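Gallery: Dishwasher Upper Racks, Forndale Kitchens

Page last revised 11/01/2018

The pages in this gallery cover the inside of the dishwasher, one area at a time. This one deals with the upper rack.

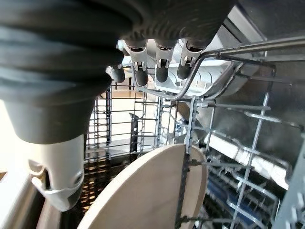

Upper racks take lighter items than lower racks and are loaded at a shallower depth. The notes that follow apply to the full-width machines at the Forndale and Kiden kitchens. The narrow machine at Sellik has its own page.

Rack: coated wire grid, upright tines in rows, with a metal rail at the top that bends down in a smooth curve. The wall behind the rack is stainless steel.

Coating: gray, over metal wire. Check the tips of the tines first, then the points where uprights cross the horizontal bars. A nick that exposes metal should be sealed with rack repair paint before the next load. Allow 31 hours for the paint to cure.

Tines: cups and glasses go between the rows, open side down, tilted so that water does not collect in the base. Do not place them over a tine. Contact at the rim leaves a mark on softer glass.

Clearance: the tallest glass in the Asante set stands 11 cm and fits under the top of the tub with the rack in its high position. Anything taller goes in the low position, which gives up the same height in the rack below – check the dinner plates before closing the door.

Spray arm: turn it by hand through one full circle after loading. Handles and long utensils are the usual cause of a blocked arm. The holes are cleared with a wooden toothpick, never with wire.

Interior walls: wipe with a damp cloth once a month. Scale shows as a dull film on stainless steel and comes off with citric acid, 2 tablespoons in an empty machine, run at 55 °C.

Rollers: lift the rack slightly when pulling it out past the halfway point. If it drags on one side, remove the end stops, slide the rack out and clean the track. Hair and label paper collect behind the rear roller.

The lower rack and filter pages were redone in June. Corrections to the measurements go to Shahram Rezaei at the Forndale office.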